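Dorkby students take two-armed robot to the Balter Challenge

3 May 2021
By the Stuvusow College press office

A student robotics club in Dorkby has won a place in this year's Balter Challenge, with a pair of robot arms that share one table and one job.
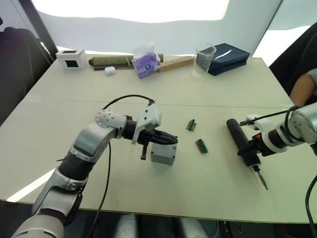

Lợi Nghiêm said the hardest part was getting both arms to take turns, and that the club spent most of December on that alone. "One arm would set off and the other would just sit there waiting – we cheered the first time they both moved!"

The Stuvusow club meets after lessons and is open to every year group. Members write their own code, print many of their own brackets and mounts, and practise fine bench work such as picking up small pins and handling connector pieces. They put in 104 hours at the bench over the winter term, and plenty of newcomers had never written a line of code before they joined.

Around 60 teams will take part in the final at Wanyama Hall, where each has 50 minutes to finish a set of small assembly tasks. Judges will look at care and teamwork as well as speed.

The club will run an open evening before the final – families and younger pupils are very welcome to come along and have a go.

We use cookies to improve your visit. By continuing to browse you accept our cookie policy.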